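Latuheru Repair and Reuse Workshop
Progress report to the Brillar Fund, second half of the grant year
January 2023
Prepared by Ningsih Sembiring, project coordinator

Where we are

The short version is that the workshop is open, people are coming, and the roof has stopped being the main topic of conversation. The longer version follows, in the order of your reporting template, except for the section on "stakeholder synergies," which I have folded into the part about the parking lot.

You will remember that the grant was for a place where people in Latuheru could bring broken household things and fix them with help, in place of throwing them out and buying another. The original application promised lamps, toasters, clothing, bicycles and small furniture. It also promised a seed library, a line I wrote late at night and have regretted ever since. More on the seeds below.

Sessions and attendance

We logged 2119 items at the front desk over the grant year. That is well above what we told you to expect, and I would like to take credit for it, but most of the increase came after the discount store on Bullov Street stopped accepting returns without a receipt. Their loss has been our supply of hand mixers.

Clothing remains the largest category, mostly zippers. We had planned the sewing corner for two machines and it is still two machines, with a line for both. The sewing helpers have asked for a third. They have asked in writing, at the suggestion box, in the hallway and once through my daughter's school. I am passing it along to you in the spirit in which it was passed to me.

Bicycles were strong through the fall and dropped to almost nothing in December, as anyone who has been outside in December could have predicted. My forecast did not predict it. The revised forecast does.

Furniture is the disappointment. People do have wobbly chairs, but they don't want to carry them across town. We tried a pickup day with a borrowed van, and what we picked up was largely other people's garage contents. We will not repeat this without a written list of what counts as a chair.

Electronics bench

Computers were not in the original plan at all. They arrived anyway, often with a note taped on saying "slow." We moved the electronics bench away from the sewing corner in the fall, after a disagreement about lint, and gave it its own lamps and a shelf with a lock. Most of what happens there is basic: open it up, clean it, see what is missing, decide whether it is worth parts. Machines that aren't worth fixing are stripped and sorted for the county recycler, who collects when the mood takes him.

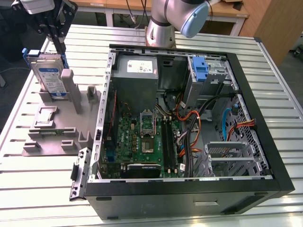
Desktop tower on the bench with the side panel off. Processor socket and both memory slots are empty.

Demand here is greater than our skills. We have two people who are comfortable with computers, and they tend to take their vacations at the same time. We would like to move a small amount from the furniture line to pay for a part-time bench lead. The figures are in the budget attachment, and the total does not change.

Data wiping is the one part of this work where I lose sleep. We now ask owners to sign a form before we touch a hard drive, and drives without a form go into the locked shelf. The form was two pages. It is now one page, and people have started reading it.

The building

The landlord, Molisness Properties, finished the roof repair well after the date given in our last report. In fairness to them, they had not agreed to that date; I had simply written it down. The back storage room is dry and we have moved the fabric into it. The smell is going.

The heating works in the front room and has opinions in the back. We have asked for a second thermostat. Molisness has asked us what we mean by "cold," and I have sent them a table of morning readings, with a covering letter I rewrote until it was polite.

The parking lot is still shared with the dance school next door. Relations are good. They send us broken speakers and sequined costumes, and we keep the loading spot clear when they have a recital. If your template requires a synergy, I offer this one.

What did not go well

The booking system. We bought the cheaper of the options on the grounds that all we needed was a calendar. It is a calendar in the sense that it shows days. It let people book sessions in the past, and one man did so and then complained that we had been closed. We have gone back to a paper book and a phone, and the no-show rate has fallen. The subscription ends with the grant year and we will not renew it.

The seed library. It consists of a card file cabinet, donated, and a great many beans. I have read the section of the grant agreement on changes of scope and I would like to request one. The garden club has offered to take the cabinet and the beans, and to run the library from their shed. I recommend we accept before they come to look at it.

The newsletter. We said it would be monthly. It came out when there was something to say, and the people who wrote to us about it said they liked it that way. I would like the target changed to quarterly, a rate I can defend.

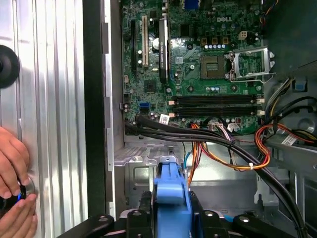

Money

Spending is on track overall, though several lines have wandered. We are under on furniture and printing. We are over on thread, needles, fuses and coffee. The coffee overspend has been covered by the donation jar, whose label now reads "coffee" in place of "community resilience," with a noticeable effect on giving.

Tools have held up better than planned. The replacement line is barely touched, and I would like to carry it forward, as the older sewing machine has begun to make a noise that three helpers have each identified with confidence as something different.

Insurance went up at renewal. We got other quotes and they had gone up too. The attachment shows the difference and how we covered it from printing.

Plans for the next period

Hire the bench lead, if you approve the transfer.

Add a third sewing machine, if only so that I can use the hallway again.

Run an evening session for people who work days. We have a waiting list for this and a key holder willing to lock up.

Hand over the seed library.

Finish the repair guide for zippers, lamps and bicycle brakes. The drafts exist. They were written by people who are very good at repairs, and they skip every step a beginner would need, so we are testing them on me.

Decisions requested from the Fund

Approval of the transfer from furniture to the electronics bench, approval of the change of scope for the seed library, and permission to carry forward the unspent tool replacement money. I would be grateful for an answer on the seeds first. Some of the beans have sprouted.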